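About Us

Hi, I'm Nelli Niskanen, and I run the tidying side of Novora. If you've booked a home visit with us, there's a good chance I'm the one who'll be standing in your hallway asking where you put your keys when you come in.

We started in Sudthorpe with one van, a label maker and a whole lot of opinions about coat hooks. Merja Vuorinen and I had both been helping friends pack and unpack for years (she'd moved house 4 times by then, poor thing), and one March evening at her kitchen table we decided to make it a real business. The name was Merja's idea. I wanted something with "shelf" in it and was outvoted, which is quite a feat in a company of two.

These days there are more of us, and we've finished 187 homes! Big ones, tiny ones, a houseboat, and an upstairs apartment on Achterberg Lane where the sofa had to go back down the stairs the way it came up. Most people call us about the closets. Then we get there and end up talking about the table, because the table is where everything lands. Mail, chargers, half a jigsaw puzzle, the thing you meant to return to your sister. 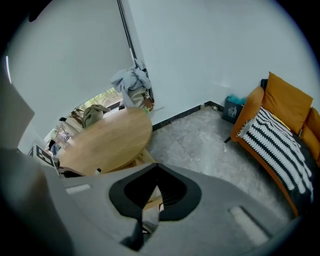
Novora Home Team: Living and Dining Rooms

I love a round wooden table like this one, with its light top and the window close by. You can sit anywhere and nobody gets stuck at the corner. The trouble with any table is that the chairs around it turn into luggage racks. A backpack goes on a seat, like the olive-green one here, and a bag and some clothes find a spot by the window, and it's all perfectly reasonable until you want to have people over for dinner.

So we don't start by taking things away. We start by asking what you carry in and out every day, and we give those things the easiest spot in the room. A backpack you use all the time shouldn't live in a closet with a sticky door! Clothes that are good for one more wear need a hook of their own, and I will defend that hook to anybody. After that we do the small stuff, the little containers and odd bits of fabric that gather at the edges, and I usually give that part 40 minutes with the radio on.

Lauri Nieminen does our measuring and puts up the hooks and rails. Roya Vahidi handles bookings and is the friendly voice on the phone, and she'll ask you for a rough idea of your rooms before we come out. Please don't clean up first. We'd much rather see the place the way you live in it, breakfast dishes and all.

A first visit is free if you live in or near Sudthorpe. Call before noon if you can, and ask for Roya or me.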